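Bin picking gripper comparison – data card and README

Maintained by Babar Pirzada. Card last edited 07/06/2021.

What you are downloading

Attempts at picking single objects out of a metal bin with a KUKA arm, logged under two gripper configurations and two controllers. Each attempt has one fixed camera view, the joint states, the commanded targets, the finger command and a label. There are 230 attempts in the release. If you came here from the Berkix announcement, please read the rest of this card before quoting anything from it, as the announcement leaves out most of the conditions.

Why it exists

Berkix sent us a fingertip set called Prenevon along with a one-page comparison claiming it beat plain metal fingers on mixed household objects. The page had a bar chart with no axis labels and no object list. We asked for the raw attempts and were told they had not been kept. So we ran our own, with our own objects, and kept everything, including the runs where we set something up badly.

I don't consider this a benchmark. It is a record of one arm, one bin and a fairly arbitrary pile of things. Anyone wanting a ranking of grippers will have to look elsewhere, and I would be suspicious of whatever they find.

Configurations

plain – the stock fingers with no covering. Everything was done with this first, which is a problem (see Known issues).

prenevon – soft tips fitted over the same mounts. Replaced once during collection after one of them began to split near the base. Attempts before and after the swap are marked in the tip_set column.

Controllers

tarar – position control with a fixed closing command. It goes where it is told and closes. No reaction to contact at all.

plidach – a compliant controller that is supposed to yield on contact and settle the fingers around the object. Supposed to. In our hands the gains that made it settle nicely on a ball made it wander off anything with a flat face, and the gains that fixed the flat faces made it behave a lot like tarar. We used one gain file for the whole release and did not tune per object. The file is in config/ and you are welcome to disagree with it.

Layout of the release

data/ one folder per attempt, numbered
data/NNN/frames/ camera frames as PNG
data/NNN/state.csv joint positions, velocities, timestamps
data/NNN/cmd.csv commanded targets and finger command
labels.csv one row per attempt
config/ controller gains, camera calibration, tool offsets
scripts/ loader and the plotting code we used
notes/ the lab notes, typed up, spelling left as it was

Columns in labels.csv

attempt – folder number, matches data/
gripper – plain or prenevon
tip_set – a or b, blank for plain
controller – tarar or plidach
target – name of the object the attempt was aimed at
outcome – held, dropped, missed, wrong_object, stopped
wall – yes if any part of the hand or wrist touched the bin, no otherwise
labeler – initials
comment – free text, often empty

About the outcome labels. "Held" means the object left the bin floor and stayed in the fingers until the arm reached the transfer pose. It does not mean the grasp was any good. A brick hanging by one corner counts as held. We argued over this and went with the loose definition, as the strict one depended too much on who was labeling. If you want a strict version, the frames are there and you can relabel.

"Stopped" means somebody hit the stop or the arm faulted. Do not fold these into "missed". Berkix did, in the summary they wrote from our preliminary numbers, and it made plain look worse than it was.

Loading

python scripts/load.py --root data --labels labels.csv

This prints the number of attempts per configuration and quits. If your total differs from the figure at the top of this card, your download is incomplete. The loader needs numpy and pandas and nothing else. Timestamps are in seconds from the start of each attempt and are not comparable across attempts.

Results, such as they are

With tarar, prenevon held 82 percent of its attempts. That is the figure that ended up in the announcement, and it is correct as far as it goes. It is also the best cell in the table. Under plidach the gap between the two fingertip types shrinks until I would not bet on it either way.

Nearly all of the advantage comes from smooth, round things. On bricks and building plates the soft tips fold over an edge and then let go partway up, and the plain fingers do about as well with less fuss. If your application is full of flat plastic parts, I would save the money.

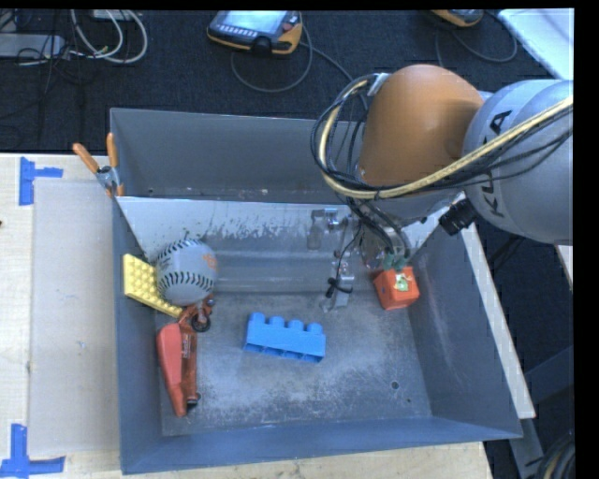
Objects close to a wall are where most of the "yes" entries in the wall column come from. Neither gripper is narrow enough to get between a wall and something resting right beside it, and the approach planner makes this worse by preferring a straight vertical descent. We tried adding a small sideways nudge before closing. It helped with cubes and made long objects worse by swinging them into their neighbors. The nudge is switched off in everything released here, but the code path is still in the config under nudge_enable for anyone who wants to try their luck.

Placement was not randomized in any serious way. After each attempt the objects were put back by hand, and hands have habits. I went through the first frames of plain and the first frames of prenevon and they do not look equally crowded to me – the later ones are a bit more spread out. I haven't measured this. Somebody should before using the comparison for anything that matters.

Known issues

All plain attempts were collected before all prenevon attempts. By then we knew the bin better, the tool offset had been corrected and the operator had practice. Some of the difference between the two is simply that. We talked about going back for a second block of plain and had it down for August, but the arm is promised to another project and I would not wait for it.

The camera was bumped between the two blocks. Calibration was redone and both files are in config/, named cal_first and cal_second. The loader picks the right one by attempt number. If you write your own loader, you have to do this yourself, and the error from getting it wrong is small enough that you may not notice.

In 11 attempts the finger command was logged late, by roughly 15 milliseconds. They are flagged in the comment column with the word "lag". Fine for outcome statistics, useless for anything that looks at contact timing.

Cables. The hose and cable bundle on the arm drag on the wrist at some poses, and the effect shows up in the joint velocities as a slow wobble. It is worse on the far side of the workspace. Plidach reads some of that drag as contact and backs off early. We rerouted the bundle once and the wobble got smaller but did not go away. Please don't train a contact detector on this and report that it works.

There is no force sensor in the setup. People keep asking. Anything in the files that looks like force has been estimated from the controller and should be treated as a rumor.

Labeling

Two people labeled, separately, from the frames. Where they disagreed, a third look was taken with the state log open next to the frames and that label was kept. The original pair of labels is in notes/labels_raw.csv. Most of the disagreements are between "dropped" and "missed", usually when the object was dragged a short way along the floor without really lifting.

What not to use it for

Claims about grippers in general. Claims about the prenevon tips on any arm other than this one. Cycle time comparisons – the speed was capped low for the whole collection and the cap was never touched. Wear or lifetime claims, given that one split tip tells you very little about the next one.

Reasonable uses are checking a grasp detector on a scuffed metal background (the scratches do produce false edges, and two detectors we tried were fooled by them), testing a loader, or showing a student how much an outcome definition moves a percentage.

Conflict of interest

Berkix supplied the tips at no cost, both sets. They did not pay for the work and did not see this card before it went up. They did ask us to drop the plidach rows on the grounds that the controller was poorly tuned. It may well be. The rows are still in.

Corrections

Send label corrections as a patch against labels.csv with the attempt number and one line saying what you saw. Corrections without an attempt number will be ignored. Requests for a single headline number will also be ignored.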